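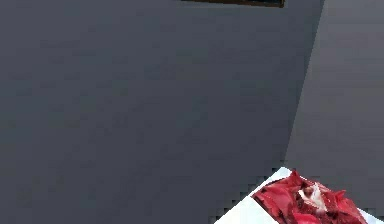
Interior Finishes, Unit 6: Paint on internal walls

These notes go with the second workshop session. Read them before you come. The section on coverage will be used in the written task.

What paint is made of

Most wall paint has four parts: pigment, binder, liquid and additives. Pigment gives colour and hides what is underneath. Binder holds the pigment together and sticks it to the wall. The liquid, which is water in an emulsion, keeps the paint workable and then evaporates. Additives do small jobs such as slowing mould or stopping the paint from settling in the tin.

Cheap paint usually has less binder and more chalk or clay as filler. It covers well on the first day and marks easily afterwards. If you rub a dry wall with your hand and colour comes off, there is too little binder for the amount of pigment. This is called chalking.

Sheen

Sheen means how much light the dry surface reflects at an angle. The terms used in this course are matt, eggshell, satin and gloss. Makers do not all use them in the same way, so check the data sheet for the figure.

Matt hides dents, filler patches and poor plastering. It is harder to wash. Gloss is easy to wash and shows every fault in the wall. Eggshell and satin come between the two, and are often used in halls and kitchens where people brush against the walls.

Light falling along a wall from a side window shows up far more than light falling straight on to it. Before choosing a sheen, stand at the end of the room and look along the wall. Do this again after dark with the lamps on.

Dark colours

Students tend to pick pale colours for their first scheme and very dark ones for their second. Dark greys, blues and greens need more care than white:

They show roller joins if the edge has been allowed to dry.
Scuffs appear as pale lines, above all in matt.
Touching in a small patch rarely works. Repaint the wall from corner to corner.
A tinted undercoat saves a coat of finish.

A dark colour looks different on a small card than it does on a wall. Paint a sheet of lining paper at least a metre wide, leave it to dry overnight and move it from wall to wall. Greys are the worst for changing. One grey can look blue in a north-facing room and brown under a warm bulb.

Preparation

Wash the wall with sugar soap and rinse it. Fill, let the filler dry, sand, and take the dust off with a damp cloth. New plaster must be fully dry and a single even colour before you start. Give it a mist coat of emulsion thinned with water, following the mixing rate on the tin. Do not use vinyl silk for a mist coat. It forms a skin and peels.

Stains from water or smoke will come back through emulsion, however many coats you put on. Use a stain block first.

Coverage

The written task uses the Rastmont floor plans handed out in the first session. The walls to be painted on the ground floor come to 334 square metres, with doors and windows already taken off. Use this method:

Area multiplied by number of coats, divided by the spreading rate, gives litres.

Spreading rate is given in square metres per litre and assumes a smooth, sealed wall. Bare plaster and brick take more. Show the rate you used and where you got it. Add your allowance for waste as a separate line so that I can mark it.

The paint budget is £3,000, and £500 of that is kept back for primer and stain block. Compare the Gotier and Kurian ranges using the price lists in the course folder. State the tin sizes you would order, as part tins cannot be bought.

Storing leftover paint

Wipe the rim, press the lid down all the way round and write the room and date on the tin. Keep it from freezing. Emulsion that has frozen goes lumpy and cannot be saved by stirring.

Hand in

One side of A4 plus your working, by Wednesday, May 18, 2022. Bring your painted sample sheet to the same session.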